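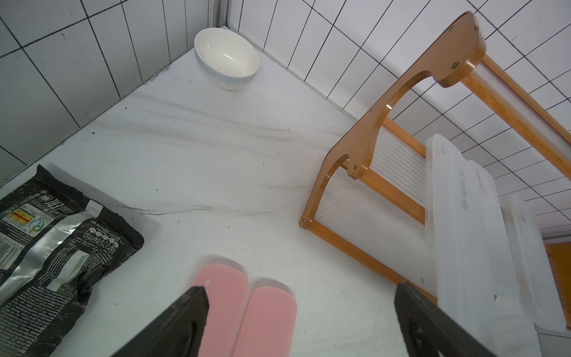
A reader in Prata writes that two wreaths went from her mother's plot inside a month, and asks who she is supposed to tell. Most of the messages we get about cemetery theft ask the same thing, so the answers are collected on this page.

Who do I report it to?
Call the police non-emergency line first, then the cemetery office. The office at Wellon opens at 8 a.m. and keeps its own log, but it will not file a police report for you.

Is it worth reporting something small?
Yes. The Leltero cemeteries logged 1,327 complaints last year, and 18 led to a charge. Patrols are sent where reports come in – a section with no reports gets none.

Can I put up a camera?
Only with written permission. Wellon and Geltura both allow one for up to 13 days if it points at your own plot and no other. Prata does not allow them at all.
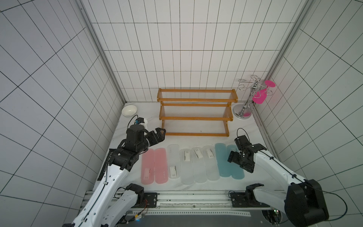 White dish, wooden rack and chrome stemware holder

Could the staff have taken the flowers?
Sometimes. Grounds crews clear faded flowers in March and before mowing. Check the notice board at the gate before you report a theft.

Will insurance pay?
Some home policies cover headstones and fixed vases. Fresh flowers are usually left out. Ask your insurer for the wording in writing.

How can I mark a vase or ornament?
Scratch your plot number into the base and keep a photo of it at home. Paint pens wear off outdoors.

Can I find out if someone was charged?
Ask the police for an update and give your report number.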